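Dye notebook, January
Posted by the Wimdale bench

Saturday, 7 a.m. Coffee, no toast. I'm writing this up before I forget which jar was which, because I already did that once in the fall and we lost a perfectly good madder test to my handwriting.

So, the big question this month is water. We've been grumbling for ages that madder dyed at Villanueva comes out a proper brick red and the same madder dyed at our place comes out a sort of tired salmon. Same roots, same wool, same person stirring (me). I've blamed the pot and the weather and once, unfairly, the sheep. This time I'm doing it side by side with tap water from both places, and I hauled the jugs myself so I have nobody to be mad at.

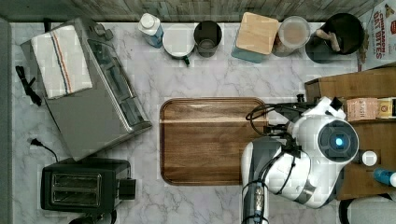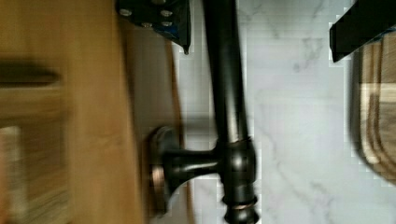

White marble, Villanueva kitchen.

What's in the test

Wool is the Naneneck worsted, undyed, the cream one with a little lanolin still in it. There are 3,000 yards of it in the blue bin, so please stop buying more! I wound test skeins for each water, all from the same cone, and tied them with cotton string. Cotton because it takes the color so differently that you can always find your ties again. One knot is Villanueva, two knots is Wimdale. The knots are also written on the inside of the cupboard door this time.

Scour was the usual. Warm water, a squirt of plain dish soap, leave it alone until the wool sinks by itself. The Wimdale skeins went down right away and the Villanueva ones sat on top looking smug for ages, and the soap barely made a bubble over there. That's hard water for you. I gave those a second scour and an extra rinse, and I think I should have done that on every batch we ever made with that water.

Mordant was alum at our normal rate, weighed dry, dissolved in a mug of hot water first and then into the pot. Heated slowly, held 30 minutes under a simmer, left to cool overnight with the lid on. I used Wimdale water for all the mordanting so that the only thing changing is the dye bath. (I went back and forth on this. If you mordant in hard water too you might get a different answer, and somebody ought to try that, possibly me, possibly in February.)

Madder

Ground root from the Gulirdale order, the newer bag. Soaked overnight in its own water, so Villanueva powder in Villanueva water and the other in ours. By morning the two jars already looked different! The Villanueva one was darker and redder, ours was more of an orange tea. I got a bit excited and told the cat.

Both baths went up on the stove at the same time, small burners, thermometer swapped back and forth between them with a rinse each time. I was strict about the heat. Everything I've read says madder goes brown if you let it get too hot, and the November batch agrees. Kept it low, turned the skeins with the glass rod, no walking away to answer the phone.

Pulled both when I couldn't see them getting any deeper. Wet, the Villanueva skein was clearly the redder of the pair, and now that they're dry it still is. Ours is a nice coral if you like coral. I don't much.

Then the bit I was really after: another skein in Wimdale water with a pinch of chalk stirred in. Plain calcium carbonate, same stuff we use for cotton. It came out very nearly the Villanueva red. I held them up at the window and had to check the knots. There's a touch more orange in the chalk one, but put either in a sweater and I'd be happy.

So I'm pretty convinced it's the calcium. I can't swear to it from one go, and the Villanueva water could have other things in it that I haven't got a test for. The strips only tell me hardness. I'd like to repeat with the old bag of madder before we get rid of it.

Onion skins

Did these mostly because the bag was overflowing. Yellow skins only, I picked the red ones out. Boiled hard for as long as I could stand the smell, strained through the old pillowcase, and dyed one skein in each water.

Can't tell them apart. Both a big cheerful orange-gold, both a little streaky at one end where I crowded the pot. If there's a water difference, it's smaller than my stirring. I dipped the tail end of each in the iron jar and got the same mossy green both times. Lovely color, I'd knit with it tomorrow.

Careful with the iron jar, by the way. It's stronger than it was in the fall and the lid doesn't seal. I've moved it to the low shelf with a saucer under it.

Things I got wrong

Forgot to weigh the onion skins before boiling. I weighed them after, wet, which is useless.

Put the chalk in after the madder had already been steeping. It should go in at the start, so the chalk skein isn't a perfectly fair match for the other.

Ran the final rinse on everything under our own tap, including the Villanueva skeins. Might not matter. Write it down anyway.

The wooden spoon with the burned handle is now a dye spoon. Do not put it back in the kitchen drawer, it has had madder on it and it's done with soup.

Light test

Card is up in the south window with strips of all the madder and onion samples, half covered with foil. I'll look in 4 weeks. Please don't move the card to water the geraniums, move the geraniums.

To do

Repeat madder in Wimdale water with chalk from the start.

Try weld in both waters. It's supposed to love chalk too, and I have just enough left for small skeins.

Ask Gulirdale whether the new bag was ground finer than the last one, because it certainly clogs the strainer more.

Buy another thermometer. Swapping one between two pots is a silly way to live.

Label on the chalk tub has come off again. It's the tub with the white lid. The other tub with a white lid is washing soda, so smell won't help you, read the tape on the bottom.

Recent entries
Walnut hulls, second soak
Why the November madder went brown
Naneneck worsted: shrinkage after scouring
Cleaning the big pot
Black beans, cold method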